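Jue 8 de septiembre
Por la redacción de Taller Abierto
Última actualización: jue, 18:40

El taller compartido de Skarncombe huele a café y a estaño. Tres mesas, una ventana que no cierra y, al fondo, el brazo Drustano, que lleva desde abril en construcción. Presupuesto hasta hoy: 653 euros. Casi todo en servos, el resto en tornillos y errores.

La idea era modesta. Un brazo que ayudara a desmontar ordenadores viejos, los que llegan por cajas y se amontonan junto a la puerta. Sacar memorias, soltar cables, mover procesadores sin doblar nada. Modesta sobre el papel, claro. El primer controlador, un Tamura de segunda mano, murió en 2 tardes. El segundo aguanta – de momento.

Lo difícil son los dedos. Demasiada fuerza y se marca la placa, poca y la pieza resbala. El grupo imprimió 10 parejas distintas antes de quedarse con unas estrechas, casi pinzas. Las anchas no cabían entre los condensadores, asi de simple. 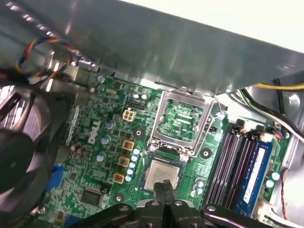

Los dedos de la pinza contra el borde del procesador, junto al zócalo abierto de una placa Dell.

Trabajar dentro de una caja montada complica todo. Chapa por arriba, cables por los lados, sombras donde la cámara necesita luz. Con la placa suelta en la mesa era otra historia. Pero sacarla cada vez lleva tiempo, y de eso va el proyecto, de ahorrarlo.

El programa, bautizado Zostov, suma ya 1.110 líneas. Muchas sobran, lo admiten. Próximo paso: medir la presión en las puntas y frenar antes del contacto. Después, la palanca de retención, que de momento se levanta a mano.

No hay fecha de entrega ni plan de venta. Los planos se publicarán cuando esten limpios, dicen. Mientras tanto, otra tarde de ajustes, y la base del brazo que sigue cogida con dos sargentos prestados.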